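Bench Technician, Water Sampling (Part-Time) - Tanlow Field Station

Sunix is hiring a part-time bench technician to support the Prirell groundwater survey. The survey tracks nitrate and dissolved iron in 27 private wells along the east side of the Tanlow valley. The contract starts in August and runs for 13 months.

Duties
Log incoming bottles and check seals against the field sheet
Filter and preserve samples on the day they arrive
Run the conductivity and pH meters, including daily calibration
Enter readings in the survey database and flag duplicates that do not agree
Wash and rack glassware

Requirements
An associate degree in chemistry, biology or a related field, or 2 years of paid lab work. Applicants must be able to lift a full cooler and must hold a valid driver's license. Experience with ion chromatography is useful - training is provided for those without it.
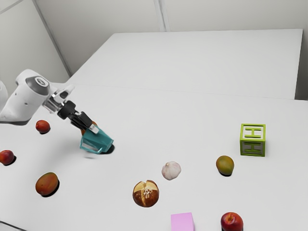

Hours are 7 a.m. to noon, four mornings a week. Pay is hourly and depends on experience. Mileage is paid for trips to the Rungrueang depot, where the field crews drop off their coolers.

To apply, send a resume and a one-page cover letter to the station office. State your earliest start date and list any instruments you have used without supervision. Transcripts are needed only at the interview stage. Applications stay open until the position is filled.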